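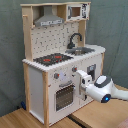 Farkel Wood Balm, 7 oz tin

Made in small batches by me, Lesego Xaba, at the Prerkgate workshop

I started cooking this stuff up because I was fed up with orange oil sprays that smelled great for an hour and left my cutting boards looking thirsty again by the weekend. Farkel is beeswax, food-grade mineral oil and a little carnauba for hardness. No scent, no color, no solvent. It goes on like cold butter (warm the tin in your hands first if your house is chilly) and buffs up to a soft, low shine that feels like wood and not like plastic.

People mostly buy it for cutting boards and salad bowls, and that's what I had in mind when I made the first batch. Then the emails started coming! Knife handles, rolling pins, a ukulele neck, stair rails, step stools, the arms of a rocking chair somebody's grandmother had gripped for half her life. I use it on pretty much anything wooden that gets handled a lot and doesn't already have a hard varnish on it. If it does have varnish, the balm will just sit on top and get smeary, so save your money.

How I put it on

Wash the piece and let it dry overnight. I know, I know, but do it, because trapped water turns cloudy under wax and then you're sanding. If the grain feels fuzzy, go over it lightly with fine paper and wipe off the dust.

Scoop out a dab the size of a grape and rub it in with an old T-shirt, going with the grain. Leave it for 2 hours, or till after supper. Then buff with a clean part of the cloth until it stops feeling tacky. Brand new wood drinks it up and usually wants 3 coats. After that I touch mine up when they start looking pale, which in a dry winter can be every month.

End grain is the greedy bit. Keep feeding it!

A tin does roughly 37 average cutting boards, one coat each. I only know that because my friend Rory Imrie runs a cooking class and kept a tally on the lid for me. Your boards may be bigger than his.
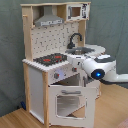 CARE & STORAGE

Keep the lid on and keep the tin off the windowsill. It'll melt on a hot day, and while that doesn't hurt it, it does set up grainy when it cools down. If yours goes grainy, stand the tin in a bowl of hot water, stir, and let it cool slowly on the counter. Good as new.

It doesn't go rancid the way olive oil or walnut oil can. I found an old tin at the back of my truck last December and used it on a breadboard the same night, no trouble at all.

Please spread used cloths out flat before you throw them away. Mineral oil isn't linseed, so it's not the one with the scary reputation, but it's a good habit around a workshop and I'd like you to have it.

Which tin do I want?

The regular Farkel is the one on this page. Purves is the harder version, with more carnauba, and it's what I'd pick for handrails and tabletops. It takes some elbow grease to buff. Brokano is the soft one, nearly a cream, and it's lovely on carved spoons and anything with fiddly corners where a stiff wax clumps up. If you're stuck, get the regular.

For kids' furniture and wooden toys I use regular Farkel on bare wood only, very thin, and I leave painted parts alone. A damp cloth is plenty for those. Test a hidden spot first, especially on pale wood, as any oil will deepen the color a little and there's no taking it back. 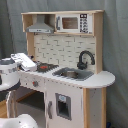
Same goes for maple and birch, by the way. They warm up a shade or so toward honey, and some folks love that and some folks write to me in capital letters. Walnut and cherry just get richer and I've never had a complaint about either.

Beeswax does make this a no for vegans. I've tried candelilla in its place and I'm still not happy with how it buffs, but I haven't given up.

Shipping

I pack orders myself and take them to the post office Tuesdays and Fridays. Tins go out in paper, no bubble wrap. Dented lid? Send me a picture and I'll mail you a new one.

Page updated 25 June 2024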